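Counting the Cell Before You Build It

Budgeting for a service-kitchen robot starts a long way from the robot

The quotation that arrived at Wamodholm in May ran to 13 pages. The arm took up one of them. The other 12 covered the mounting plate, the controller enclosure, the end tooling, spare tooling, cabling, a safety assessment, site preparation, two rounds of commissioning, training, freight and a support contract that renewed itself unless canceled in writing.

Maëlle Cormier, who manages equipment planning for the residential care operator, read it with a pencil and sorted the lines into two columns. One column held items that would still be useful if the project stopped. The other held items that would not. The second column was longer, and she sent the quotation back.

Wamodholm had asked for a price on a single arm to handle light kitchen work in one of its shared apartments: moving bowls and pots, bringing items to the sink, rinsing, setting down. The work is low in force and low in speed. It is also done in a room built for people, with cabinet doors that swing, counters that are not quite level and a sink that drops well below the working surface. A factory cell can be laid out to suit the machine. A kitchen with residents in it cannot, and the cost of that difference does not appear under any one heading.

Where the money goes

Cormier's planning sheet divides a robot purchase into purchase, installation, integration, running cost and exit. Most of the proposals she receives are detailed on the first, adequate on the second and vague on the remainder.

Purchase is the easy figure. Arms in the class Wamodholm was considering are sold on published price lists, and discounts are small for a single unit. Tooling is harder to pin down. A parallel gripper suitable for a shallow bowl may have trouble with a heavy rounded pot, and a buyer who specifies both should expect to be quoted for two sets of fingers, a quick changer and the engineering time to make the changer reliable. Cormier asks bidders to price each object class separately. When two classes turn out to need the same hardware, the duplicate is struck.

Installation depends on the base. A floor pedestal needs a surface that will hold anchors, and in an upper-story apartment that means a structural check. A counter-height mount saves floor space but can block a drawer or a dishwasher door. The Wamodholm request listed every door and drawer in the room and asked bidders to mark which ones would open fully with the arm in its parked position. One bidder, Pichon, returned the list complete. The others returned a floor plan.

Integration is where budgets fail. The term covers everything needed to get from an arm that moves to an arm that does the work: perception, grasp planning, motion planning around fixed obstacles, recovery from errors, and the interface that staff will use to start and stop it. It is sold by the hour, and the hours are estimated by the party that will bill for them.

Simulating before buying

Cormier's answer was to split the project. Before any hardware order, Wamodholm paid Foven, a small simulation contractor, a fixed fee to model a kitchen layout and run the candidate tasks in software. The fee was set at a level the operator could afford to lose. 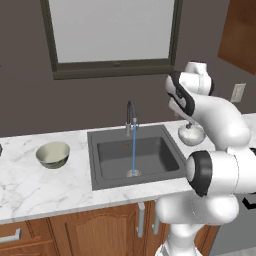 Reach study in simulation: the arm working over a vessel beside the sink, with the faucet running. Rendering: Foven

The study was given a narrow purpose. It was to report reach, clearance and collision for a short list of counter positions, and to flag any position that forced the arm into an awkward posture. It was not asked to predict success rates. Simulated contact between a gripper and a glazed or polished surface is an approximation, and simulated water is usually less than that. A buyer who takes a grasp success figure out of a simulator and puts it in a business case has made an error that will surface during commissioning, at commissioning rates.

Geometry is another matter. If the elbow meets a wall cabinet in the model, and the model was built from a decent survey, it will meet the cabinet in the room. Foven's first report ruled out 6 of the proposed mounting positions on clearance alone. Two of those had been recommended in the original quotation.

The report also changed the choice of arm. The shorter model in the range could get to the sink from the preferred base position but could not get down into the basin without folding the wrist close to its joint limit. The longer model could, at a higher price and with a larger swept volume at the elbow. Cormier put both on the sheet with the cost of the extra guarding set against the longer one -- the gap narrowed but did not close.

The survey is worth a line of its own. Models are only as good as the measurements behind them, and as-built drawings for apartment kitchens are seldom accurate around plumbing. Wamodholm sent its own maintenance staff with a laser measure and a checklist: counter height at both ends, basin depth, spout height and swing, underside of wall cabinets, location of outlets, handle projection on every door. Handle projection was added after the first run, when a bar handle proved to occupy space the cable bundle needed.

Running cost and support

The support contract in the May quotation was priced as a percentage of the system total. Cormier objects to this on principle. A percentage of the total charges the customer for support on freight and training, neither of which can break down. She asks for support to be priced by component and by response time, and for the software subscription to be stated separately with its renewal terms.

Prular, the distributor that had prepared the quotation, agreed to rework it on that basis. The revised version set out 2,774 hours of powered operation as the interval for the first scheduled service, with parts listed and labor capped. The earlier version had said "annual," which for an arm used at mealtimes is a poor measure of wear in either direction.

Consumables deserve the same treatment. Finger pads wear. Splash covers need washing, and a kitchen needs a second cover to fit while the first is being cleaned. Any arm working near an open faucet should be bought with its ingress rating in writing, for the arm and the gripper individually. The gripper is often the weaker of the pair, and a sleeve that protects it may reduce the opening or the payload. These items are small against the price of the arm. Over the planned life of the system at Wamodholm they came to almost the cost of the controller.

Staff time is the largest running cost and the one most often left at zero. Somebody loads the work area, clears faults, wipes the lens and signs the log. Cormier enters it at the full hourly rate of the person expected to do it, and asks the bidder to sign off on the hours assumed.

Exit terms

The last section of the sheet covers what happens if the project ends early. It asks whether the arm can be resold or moved, whether software licenses transfer, who owns the kitchen model and the task programs, and what it costs to restore the counter and floor. Restoration was missing from every first-round bid. When it was requested, the figures differed by enough to change the ranking.

Ownership of the model proved to matter sooner than expected. Foven's contract gave Wamodholm the geometry files and the object set in an open format. That allowed the operator to hand the same layout to all bidders in the second round, so the reach claims could be compared directly. One bidder withdrew at this point.

The order as it now stands is staged. The arm, one tool and the mount come first, with acceptance tied to the counter positions in the study. Integration is released in blocks, each with a task list and a ceiling on hours. The second tool is an option held at a fixed price until the first block is accepted. Rinsing is in the final block, and Cormier has marked it as removable.

The revised quotation is 6 pages long. The arm still takes up one of them.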